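Turkari Block Kit, by Skedent

I put this kit together after one too many evenings hunting for decent practice objects for our arm, and it's still the thing I reach for first when we need fresh examples for a new policy. You get wooden cubes in red, yellow and green, a printed black square to use as your target, and a card of starter tasks (line them up, pull one out, put the green one on the square, that sort of thing). Small stuff, but wow does it save time!

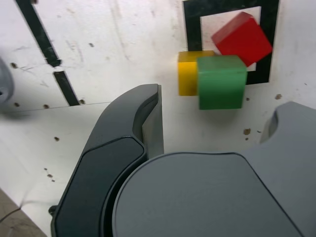 The whole lot ships in a flat box from our shop in Stemmont, and the starter card has 16 tasks on it. I usually do 40 runs of one task, take a coffee break, then shuffle the cubes and go again. Please do shuffle them! A model that has only ever met the green cube in one spot gets very fussy about that spot.

I also like recording the clumsy runs, the ones where I miss and have to come back for a second try, and I keep those in their own folder so I can mix them in later. The sample set that comes with the kit has 170 runs in it, all driven by hand with the Thongsuk controller.

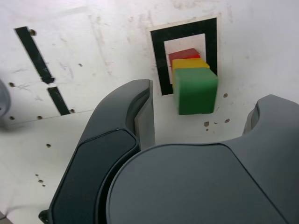

Do I need a perfectly clean table to record on?
A scuffed one is fine. Ours has had a hard life and the examples still train well, so just wipe off the crumbs and keep the lighting steady for the session.

Spare cubes are sold singly, and orders placed before 4 p.m. go out the same day. Returns are open for 30 days.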